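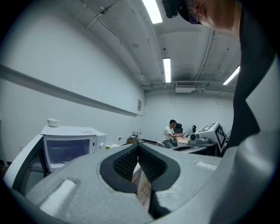

打印 | 电子邮件

关于我们

Drevudus装订学校位于Lodville镇旧邮局的后楼,教授手工装订、书籍修补和装订用纸的制作。学校分日间课程和晚间课程,另设一间对外接活的修补室。学生多数是成年人,有人在图书馆或档案室工作,有人开印刷铺,也有不少人从来没有碰过针线和骨刀。

学校由Adhiambo Koech创办。她在一家账簿厂做了多年装订工,从锁线做到烫字,后来厂里改用胶装,手工车间关闭,她买下了车间里的一台立式压书机、两台缝书架和一批铜字。这些设备先放在她姐姐家的车库里,她在那里接些修补家谱和圣诗集的零活。有几位顾客取书的时候问能不能学,她就在周末晚上教,教的人多了,车库放不下,才搬到现在的地方。

旧邮局后楼原来是分拣间,窗户朝北,光线均匀,适合配色和补纸。分拣格没有拆,现在用来存放各种克重的纸张和裁剩的布料。地面能承受压书机的重量,搬进来的时候没有另做加固。楼里没有电梯,教室在一层,轮椅可以从侧门进入,侧门的门铃在信箱旁边。

我们教什么

基础装订是所有课程的起点,全部课时为40小时。学生从折纸和认纸纹开始,然后学裁切、打孔、锁线、上胶、扒圆、起脊、做书壳和套壳。课程结束时,每位学生要独立完成一本布面精装空白簿、一本三孔线装册和一个翻盖书盒。空白簿内页统一用100克的米色书写纸,由学校提供。书盒的尺寸由学生自己定,但要能装下自己做的那本簿子,盖上以后不松不紧。

第一次课不缝书。整节课都在折纸、撕纸和弯纸,学生要学会用手分辨纸纹的方向。有些学生觉得这一课太慢。纸纹弄反了,书壳会翘,书页翻不平,后面做得再仔细也补不回来,所以我们一直把它放在最前面,没有改过。

中级课程分两个方向。装订方向学半皮装、缝堵头布、书口打磨和简单烫字;修补方向学拆书、洗纸、补缺角、接裂缝、重做书脊。两个方向不必都选,选了其中一个的学生以后再选另一个,可以免去重复的几节工具课。选修补方向的学生需要自带一本旧书,书不能太珍贵,最好是内页完整、书壳脱落的那种。没有旧书的可以在学校的旧书筐里挑,每年二月我们会把筐里的书重新整理一次。

纸张课由Musyoka Lema负责。他在Kashindye长大,家里做过灯罩和纸袋,来学校以前在一家小型造纸作坊管打浆和抄纸。他教染纸、浆糊纸和云石纹纸,也教怎样用构皮纤维做修补用的薄纸。纸张课用水多,安排在后院的棚子下面,天冷的月份改到室内,只做浆糊纸,抄纸暂停。上这门课请穿不怕弄脏的鞋。

晚间课程内容较轻,分成若干个单次课,每次做完一样东西带走,例如经折册、风琴夹、软皮笔记本、相册角页。单次课之间没有先后关系,可以隔几个月来一次。想转入基础课程的晚间学生不需要考试,写信告诉我们做过哪些内容就行。

班级和教师

基础班每班8人,一人一张工位。工位上固定放一块切割垫、一把钢尺、一把骨刀和一块压书板,其他工具放在墙边的柜子里,用完归位。大裁刀由教师开关,学生要裁厚纸板时先量好画好线,再叫教师过来。

Adhiambo Koech现在仍然教基础班的锁线和扒圆两个部分,其余部分由几位轮流任课的教师承担,他们都在本校读完过中级课程,平时也在修补室做活。教师名单每学期会变,报名表上会写清楚当期由谁任课。如果某位教师临时不能来,课由修补室的同事代上,进度照旧。

课堂上用的讲义由教师自己写,改过很多次。早期的讲义是手抄复印的,图也是手画的,现在仍然有学生愿意要那一版。讲义可以带走,也可以复印给别人,我们没有限制。锁线那一章里有一处图把针的走向画反了,旧版还没有订正,拿到旧版的学生请以黑板上的画法为准。

Drarkard胶

常来的人都知道Drarkard,这是学校自己熬的淀粉浆糊的名字。配方来自账簿厂的老师傅,主要是小麦淀粉和水,熬的时间比一般浆糊长,过两遍筛,放凉以后再打。它干得慢,贴错了还有时间揭开,适合初学者;干透以后也能用湿布慢慢润开,所以修补室也用它。

Drarkard每周熬一锅,装在带盖的玻璃罐里,存放在冰箱下层。学生可以带空罐来装,收取少量材料费。浆糊里没有防腐剂,拿回家后要冷藏,发酸或者变稀就不要再用。我们试过加丁香油,能多放几天,但是有人对气味敏感,后来就不加了。做布面书壳时,Drarkard要和白胶调在一起用,比例写在冰箱门上。

修补室

修补室接受个人和机构的委托,活计以家庭用书为主,有菜谱、字典、圣诗集、相册、学生时代的课本和手写账本。送来的书先由一位教师看过,写一张单子,列出书的状况、打算做的处理和价格。顾客同意以后才开工,不同意可以把书拿回去,看书不收费。

我们尽量保留原来的材料。原书壳还能用的,就加固以后装回去;书脊布坏了的,换新布,旧书脊上的字块能揭下来就贴回新布上。顾客有时候希望书看起来像新的一样,这种情况我们会先谈清楚。染色、漂白、裁书口这几样处理做了就不能恢复,单子上要另外签字。

有几类活我们不接:发霉严重的书、涂过塑料胶膜的书,还有羊皮卷。羊皮和大幅地图需要更大的工作台和专门的湿度控制,学校没有这个条件。遇到这样的委托,我们会建议顾客去问省里的档案机构。发霉的书请不要直接带进教室,先写信说明情况,我们会告诉您怎样包好和存放。

修补需要的时间长短不一。重贴一张脱落的环衬当天可以取,拆开重锁的书要排队。学期末几周教师都在看学生作品,修补室进度会慢下来。赶着婚礼或者生日用的书,请提早送来。

修补室旁边有一个架子,放的是顾客没有来取的书。我们按单子上的地址写过信,有些信退回来了。书不会丢掉,也不出售。如果您家里有人以前送过书来,现在找不到单据,报出书名或者姓名也可以查。

材料和工具

学校有一个小柜台,出售课上用得到的材料:麻线、蜂蜡、书布、灰纸板、环衬纸、堵头布和几种针。数量不多,主要是为了学生补缺,外面的人也可以买。书布按幅宽剪卖,颜色以深蓝、砖红、墨绿和本白为主,别的颜色要等染好。灰纸板可以代裁,请写明纸纹沿哪一边走。

初学者不必先买工具。基础课程期间工具都可以借用,课程结束以后再决定买什么。一把顺手的骨刀、一把好钢尺和一把能换刀片的裁刀,在家里已经能做不少东西。压书可以用两块平整的木板加重物代替,木板要包一层光面纸,免得沾胶。

我们收旧工具。家里有闲置的压书机、缝书架、铜字或者手柄烫具的,可以和学校联系。能修的我们修好以后放进教室使用,并且在工具卡片上写明来处。目前最缺的是小号铜字和窄幅的线辊。生锈没有关系,缺螺杆的压书机也看一看。

和镇上的来往

Lodville的小学每年派一个班来做一次练习簿。孩子们用粗针和彩线,封面是自己染的浆糊纸,做好的簿子下学期在学校里当作文本用。镇图书馆的儿童书破损得快,修补方向的学生会拿其中一部分做练习,修好以后由教师检查,合格的还回去上架。图书馆那边给我们留了一个靠走廊的展柜,陈列学生作品,展品每学期换一次。

Kashindye离Lodville有40公里,那里没有装订课。Musyoka Lema每季度带着纸料和染具过去,在当地的集市厅上一次染纸课,愿意参加的人到场登记即可。去那边的课不教锁线,带不了缝书架。有几位Kashindye的学生后来到Lodville读了基础班,合乘一辆车来回。

学校不属于任何出版社或者印刷集团,收入来自学费、修补费和柜台。学费标准写在报名表背面,在校学生、退休人员和图书馆工作人员有减免。减免不需要写理由,在表上勾选并附一份证件复印件。分期付款可以和办公室商量。

报名和参观

基础课程每学期开班前接受报名,按收到报名表的先后安排座位。班满以后的报名自动转入下一学期,不愿意等的可以写信取消,已付的定金退还。中级课程要先交一件自己做的成品,教师看过以后回信。成品不要求漂亮,主要看锁线的松紧和书壳是否方正。

晚间单次课晚上七点开始,请提前到,迟到会错过讲解工具的部分。课前两天取消的可以改到别的晚上。孩子由大人陪同可以参加经折册和风琴夹两种课,其他晚间课要用刀,只收成年人。

想参观的人上课时间也可以进来,在教室后面看,请不要动工位上的东西,有些书还在上胶。团体参观请先联系。修补室里正在处理的书属于顾客,未经同意请勿拍照。

停车可以用旧邮局前院,前院和面包店共用,早上送货的时候请把靠墙的一排空出来。坐公共汽车在邮局站下车,沿围墙走到底,看到绿色木门就是。冬天木门容易卡住,往上提一下再推。

办公室在进门左手边,上午有人。下午教师都在教室里,电话常常没人接,请留言或者写信。来信请写明是问课程、修补还是材料,我们分给不同的人回复。

打印本页 | 用电子邮件发送本页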